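# Gripper swap, week 2

Friday, late, quick notes before I forget all of it.
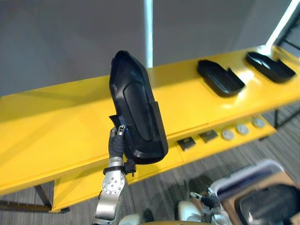
So the Ultaris fingers are on now and the Tilum ones are back in the drawer. Same black trays, same yellow table, same controller settings. Wanted a fair fight.

Tilum first. Soft wide pads, great on boxes, hopeless on a thin plastic rim. 14 drops in one afternoon. Most of them when the wrist turned — part just swings and goes. Tried more force, got a nice bent flange. Stopped doing that.

Ultaris: segmented pads, little metal fingertips. Way better bite on the edge. Ran 546 picks and lost two. Two! Both were my fault, grabbed too far down at the corner. Still don't love how a tray sits when it's only held by one side, it wants to tilt, so placing is slower then it should be. Had to drop the wrist speed and add a pause before letting go.

Cable on the wrist bracket still bugs me. Needs a clip or a shorter lead, havent decided.

Camera stuff — glossy yellow is a pain. The glare washes out half the tabletop and the edge finder gets confused. Turned exposure way down, helped some. Might try a matte sheet.

Next up is the Trindade controller, if it ever ships. Want to get to 828 picks on these fingers before I change anything else.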